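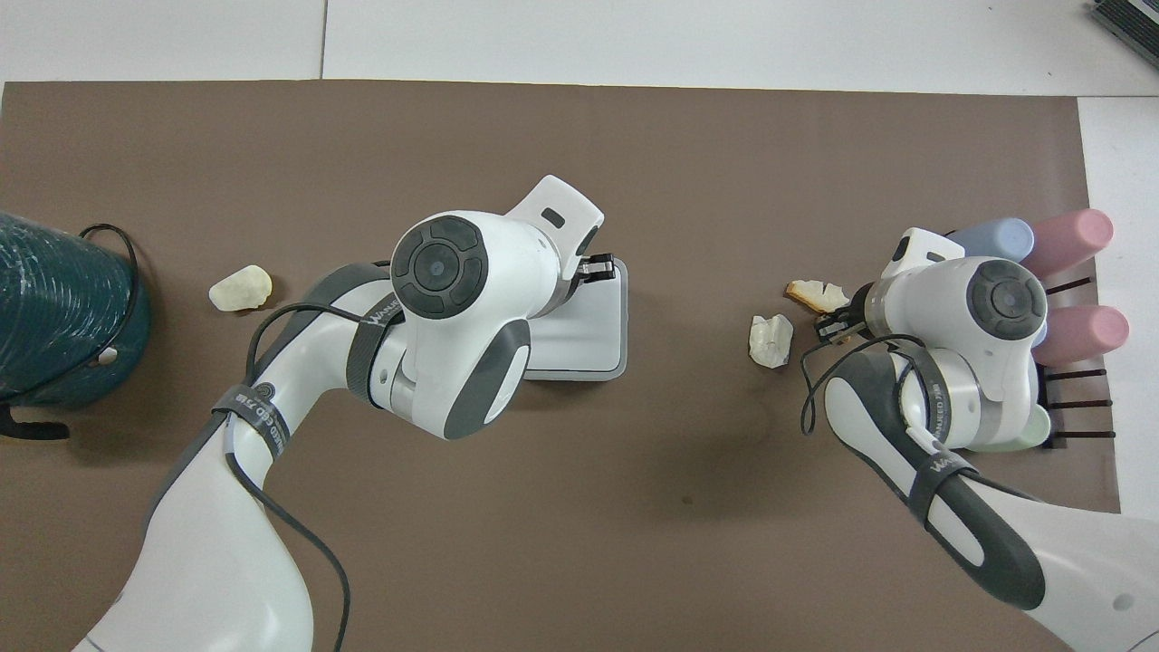

4. 위기 상황 문자 안내 발송 설정

12월 개정 | 작성: 라그다 이사, 레드데일 공중보건소통실

본 절은 감염병 유행 등 공중보건 위기 시 지역 주민에게 안내 문자를 발송하는 담당자를 대상으로 한다. 발송 시스템 '리카리'의 기본 설치와 계정 등록은 3절에 따라 완료되어 있어야 한다.

4.1 수신 집단 등록

1. 관리자 계정으로 접속하여 [수신 집단] 메뉴를 연다.
2. [새 집단]을 누르고 집단명과 관할 구역을 입력한다. 집단명은 16자를 넘길 수 없다.
3. 주민 연락처 파일을 불러온다. 중복된 번호는 자동으로 제외된다.
4. 화면 하단의 등록 건수를 원본 파일과 대조한다. 호스트데일 구역의 경우 원본 2457건 중 2398건이 등록되었으며, 나머지는 중복 번호로 확인되었다.

참고: 수신 거부를 신청한 주민은 일반 안내에서 제외되나 긴급 안내는 수신한다.

4.2 안내문 작성

1. [안내문] 메뉴에서 등급을 '일반', '주의', '긴급' 중에서 선택한다.
2. 첫 문장에 주민이 취해야 할 행동을 기재한다. 배경 설명은 그다음에 둔다.
3. 확인되지 않은 수치는 기재하지 않는다. 수치를 인용할 때에는 출처 기관과 기준 시각을 함께 적는다.
4. 번역문이 필요한 구역은 [언어 추가]에서 해당 언어를 지정한다. 자동 번역 결과는 감수자의 승인 전까지 발송 대기 상태로 유지된다.

주의: 이미 발송한 안내문은 회수할 수 없다. 오류를 발견한 경우 제목에 '정정'을 표기하고 동일한 수신 집단에 다시 발송한다.

4.3 승인 및 발송

1. [승인 요청]을 누르고 승인자를 두 명 지정한다. 작성자 본인은 승인자가 될 수 없다.
2. 승인이 완료되면 시험 발송을 실시하고 줄바꿈과 링크의 정상 표시 여부를 확인한다.
3. [발송]을 누른다. 일반 등급은 오후 9시부터 다음 날 오전 8시까지 발송이 제한된다.
4. 발송 결과를 내려받아 업무 기록에 첨부한다. 실패 건은 [재발송] 탭에서 처리한다.

참고: 승인자가 부재중인 경우의 대행 절차는 6절을 따른다.

관련 문서
- 3절 계정 등록과 권한 부여
- 5절 주민 문의 접수와 회신
- 6절 승인 대행 절차
- 부록: 다국어 안내문 표준 문구(감수: 파디 사예그)

문의: 레드데일 공중보건소통실 | 무단 전재 금지 | 맨 위로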